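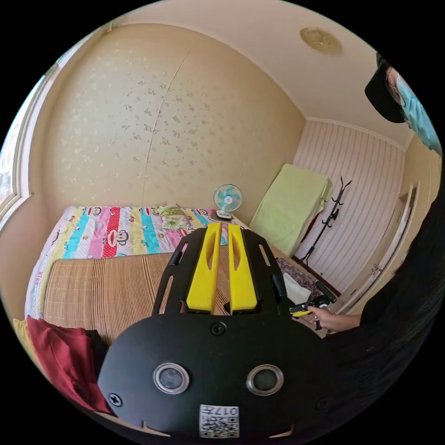 Open day at the Bilyk weather radar station

8/10/23
By Nadiia Koval
Print | E-mail this page

The bus to Bilyk goes only two times in a morning, so I took the first one and came much too early. The gate was still closed. I sat on the wall with my sandwich and looked up at the white dome, which is bigger than it seems from the main road.

The station stands at 1263 meters, on a bare hill where people have measured the weather since 1933. In the old time there was one hut and one observer, and he walked down to Jidumov with his notebook when the telegraph did not work. The hut is still there. It has now a small exhibition with rain gauges, a sunshine recorder with its glass ball, and cloud drawings made in pencil. I liked the drawings very much.

Our guide was Yurii Nechyporuk, who repairs the radar and has strong opinions about wind. He explained us how the antenna turns inside the dome and sends short pulses, and how the drops of rain return a small part of the energy. Big drops return much more than small ones. For this reason a few large drops can look on the map like a serious shower, and fine drizzle is sometimes almost missed. Hail is the most difficult. I had always believed that the colors on the rain map show simply how much water falls, and I was a little ashamed to learn this at my age.

We were not allowed in the dome itself, but we could stand in the room below it and hear the motor.

In the forecast room Roksolana Holovko showed the satellite pictures from one storm in July. In the infrared the cold cloud tops were very bright, and it was easy to think that the heaviest rain was under the brightest place. The radar put it further to the south, over Sarkley. She let us compare the two maps for a long time — this was for me the best part of the day.

A woman in our group, Hacer Karabulut, asked why the forecast for the valley is so often wrong in the evening. The answer was long. The beam passes above the valley, so low rain stays hidden behind the ridge, and the forecasters must use the ground gauges there.

The balloon launch was moved to a later hour because of gusts, and I had to leave for my bus before it. Tea was free, cake was not. If you go, take a warm jacket also in summer, and ask to see the pencil drawings, as the hut is not on the tour plan.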